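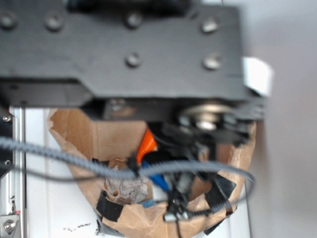 Gayan Debnath wrote to us that before Plodton his planner treated every cable as empty air, and that he now lets it run overnight. We hear this often, and it is the main use of the software.

Plodton Clearance 2
Motion planning add-on for arms with hanging cables and soft loads

Plodton keeps a changing model of everything that hangs from the arm - cables, hoses, a paper bag - and plans the path around it. You draw the soft parts once in the editor, and the planner gives them a safe margin.

Margin: 25 mm as default, can be set per part
Replanning: every 90 ms
Input: depth camera or joint data only
Works with: Stekov controllers, firmware 52 or later

The license is for one arm. Support by e-mail from our Kivenbridge office.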